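Gatti Overnight Hand Cream, Unscented

For people whose hands have started to look like somebody else's.
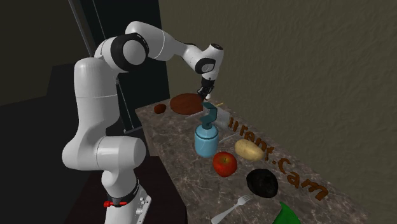

A brown plate at the back of a marble countertop.

I have been selling skin care out of the shop in Tuvville long enough to distrust any cream that needs a paragraph to explain its name. Gatti calls this one Overnight Hand Cream. You put it on your hands. You leave it there overnight. I was ready to stock it on those grounds alone.

It is thick. If you are used to a pump lotion that slides in and disappears by the time you reach the light switch, you will find this a shock. The first minute feels like you have made a mistake. By the time you have read a page and a half of something, it has settled down enough that you can turn the third page without leaving evidence. In the morning your hands feel like hands, maybe slightly smug ones.

The main ingredients are glycerin, shea butter and oat extract, with a bit of beeswax holding it together. So no, it isn't vegan, and I get asked that a lot. If you want a vegan one, the Wodix Barrier Balm two shelves down is the closest thing we carry. It is a little greasier and comes in a jar the size of a walnut.

How much to use

Less than you think. A blob the size of a pea does both hands if you are patient, and a blob the size of a grape does both hands, the pillowcase and the cat. Start with the backs of the hands, where the skin is thinner, then work in what's left around the nails. Palms get whatever remains. They have had it easy.

Cotton gloves help if your knuckles are in a bad way. We sell a pair for $4 and they make you look like a snooker referee. I wear mine in winter and have stopped answering the door after 9 p.m.

What it won't do

It won't take ten years off you. It won't fade spots, and it has no sunscreen in it, so put something else on top if you are heading out in the daytime. Gatti used to print "renewing" on the tube and has quietly dropped the word, a decision I respect. If your skin is cracked and bleeding, or you have a rash that keeps coming back, please see a doctor before you see me. I sell cream.

About the smell

Unscented means no perfume has been added. It still smells of something, faintly, and opinions in the shop run from "porridge" to "clean dog." I get porridge. It is gone in a few minutes either way. The lavender version was discontinued in April and I would ask you to stop writing to me about it. I miss it too.

The tube

Aluminum, screw cap, the kind you roll up from the bottom like a painter. Do not carry it loose in a bag with keys. I did, and the lining of that coat is now the softest part of any garment I own. Once opened, use it within 12 months. If a tube lasts you that long you aren't using it.

Details

Item number: 417
Price: $12 a tube, or $8 for the travel size
Skin type: dry, very dry, dishwasher-less
Contains: beeswax, oat
Fragrance: none added
Ships from: Tuvville. Orders to Cisov go by the slow van and take a few extra days — I have asked the van about this.

Try a dab on the inside of your wrist the day before if you are the reactive type. Unopened tubes can come back for a refund. Opened tubes can't, even if you only had "a tiny bit," unless there's something wrong with them.

Comments

oatmilkandregret: Second tube. Husband claims he doesn't use it. Husband's hands are lovely.

PruneFingers: Too heavy for me in summer but I went back to it once the heating came on. Cap is annoying with greasy fingers, would it kill them to do a flip top

marl_b: Bring back the lavender.

cisovgardener: Van took nine days. Cream is good though. I do a lot of weeding without gloves, and this is the first one that did anything for the sides of my thumbs. Does the travel size come in the same metal tube or is it plastic?

Shop reply: Same metal, smaller cap, easier to lose. Sorry about the van.

marl_b: Lavender. Please.

Questions about an order? Use the contact form or ask at the counter | Copyright the shop in Tuvville, all rights reserved | Back to top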